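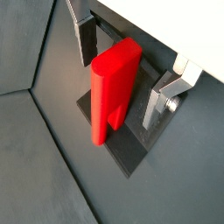

Tillska Workshop – Fixtures and Small Parts

Bench notebook, May

Morning, before coffee. The red handle is standing on its black base plate and has not fallen over, which already puts it ahead of last month's. I had the stub on the side facing the wrong way in the drawing for most of April and only noticed when I tried to describe it over the phone to Gratine, who supply the filament and have no reason to care about my stub.

Base plate: the square black one. It's picked up some marks. I went at them with a damp cloth and then with a dry cloth, and can report that both cloths are fine. If anyone wants a clean plate for the open day, say so now and I'll order one. Otherwise this is the plate.

Dimensions for the handle are in the Zeltgate folder, under "final". Do not use the ones under "final final". Those belong to the version with the square top, which everybody agreed looked like a domino and felt like one too. The rounded top stays. I ran my thumb over it several times in the interest of science.

Checked the sharp edges again after the sanding discussion. My position is unchanged: break the corners on the stub, leave the long faces alone. Somebody sanded a long face on the previous one with 500 grit and then with 800, and it came out looking like a used bar of soap. The 800 is for the brass. It says so on the drawer, in my handwriting, admittedly small.

Late morning. Moved on to the long red piece with the channel down it, the one the Iyamu people keep calling "the sausage". It has a proper part name. I've stopped using it myself.
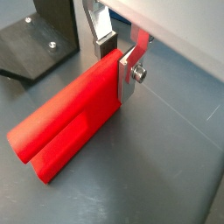
The two ridges were the argument all through the design stage. One ridge would have printed faster and used less plastic. Two ridges with a channel between them gives your fingers somewhere to go, and I was tired of watching people pick the thing up by one corner. The shallow recess in the side is for a label. We have no labels. The label tape ran out in the winter and the recess has been waiting patiently ever since.

Surface is a bit grainy to look at. I'm leaving it. Smoothing it would take an afternoon, and I have seen what happens in this shop when someone gets hold of sandpaper (see above). The red is the same spool color we've had all year. Gratine offered a sample of "coral" and I put it on the shelf with the other samples, where it will be very happy.

Print settings, so I don't have to look them up again: 4 walls, lying on its long side, supports only under the recess. Standing it on end is a bad idea. I've tried it, and there is a bag of the results under the bench if anyone enjoys that sort of thing.

After lunch. Put the red parts back on their shelf and got started on the sorter, which I'd promised to look at before the end of the month and had been walking past with great dignity.

To do on the shape sorter:

1. Find all the loose pieces. The star is usually in the pencil mug. I don't know who does this.

2. Try every piece in its own cavity, by hand. The foam grips more than you'd expect, so go gently with the star – the points are the first thing to wear. The hexagon can wait until last because it has never given anyone trouble. 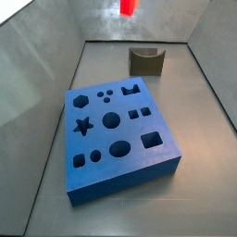 3. Wipe the blue block with plain water. No solvent on foam. I have a small dissolved cube in my drawer that I can show to anyone who wants to debate this.

4. Redraw the lid for the spares box. Mine has the oval running the wrong way and I'd like to fix it before Zeltgate see it and get ideas.

5. Order label tape. Two rolls, and hide one.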